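Chapter 7
Learning from Demonstration: The Semester Project

By the end of this chapter you should be able to plan a set of demonstrations, record them with a hand-held gripper, and judge which recordings are fit for training.

7.1 From the Lab Bench to the Desk

In earlier chapters, every motion was written out by the programmer. The arm moved to a given point, closed its fingers, and lifted. This approach serves well when the parts are known and their positions are fixed. It serves poorly in a home, where wrappers, tissues, and open containers lie wherever they were last put down.

The Woselix project, which runs through the rest of Part Two, takes a different route. Student teams carry out everyday tidying tasks by hand, using grippers fitted with a camera. The recordings are then used to train a policy for the class arm. Each team of 2 students submits its work through the Flaso course server.

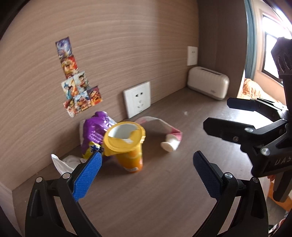

Teams are expected to record in at least one room where people live or work, in addition to the laboratory. Objects should be left as they are found before the first demonstration. Soft and crumpled items deserve particular care, as their shape changes each time they are grasped and no two attempts will look alike.

In the first year of the course at Prusitz, teams submitted 645 demonstrations. Of these, 260 were set aside during review, most often for hurried motion or a blocked camera view. Section 7.3 sets out the review standard in full.

7.2 Terms Used in This Chapter

Demonstration: one complete performance of a task, from the first approach to the final release.

Episode: the recorded data from a single demonstration.

Policy: the learned rule that selects the next motion from what the camera sees.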